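Progress report to the Gimance Fund
Origins of Everyday Phrases: second grant period
Submitted by the Gamage Language Project, Lamden
February 5, 2020

This report covers work done since our last update in October. The grant pays for a free online guide to common English sayings, written for general readers and checked against dated printed sources.

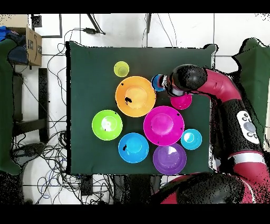 Colored bowls on a green cloth
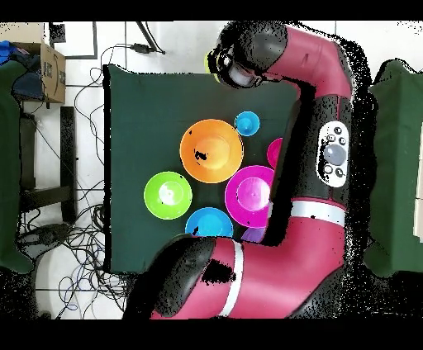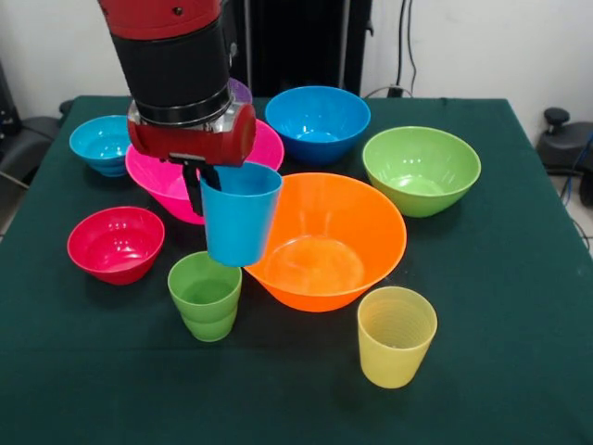

Entries completed
We planned 53 entries for the full guide. Of these, 20 are finished and online, and 13 more are drafted and waiting for a second reader. The rest have a file of sources but no text yet. We are one month behind the schedule in the grant agreement.

The delay comes mostly from the sailing phrases. Many popular books say that a given saying began on board ship, but few of them cite a source. "By and large" and "taken aback" were easy to confirm, as both were sailing terms before they had a general meaning. "Cold enough to freeze the balls off a brass monkey" took much longer. The story about a brass tray for cannonballs is widely repeated, and we found no good evidence for it. The entry says so and gives the older forms of the phrase that we could trace.

Changes to the format
Each entry now opens with the present meaning, followed by the earliest printed use we have found, and then any competing explanations. In the first batch the history came first, and test readers in Skedton told us they had to scroll too far to learn what the phrase meant. The older entries have been rearranged to match.

We have also stopped using the label "origin unknown" by itself. An entry with no settled origin now lists what was searched and the date of the search, so that a later editor can pick up from there.

Reader mail
The contact form brings in a steady number of letters. Most ask for a phrase to be added. A few correct us, and one sent a newspaper use of "the whole nine yards" that we had missed in our own search. That entry has been updated.

Spending
Spending is within budget. The line for library copies is nearly used up, and we ask permission to move money to it from travel, where 10 percent remains unspent. The total would not change.

Next period
We will finish the drafted entries first, then start on sayings from card games and horse racing. The search page still fails on phrases typed with an apostrophe, and the repair is scheduled before the next batch goes online. A printed edition for the Lamden schools is on hold until the full text is done.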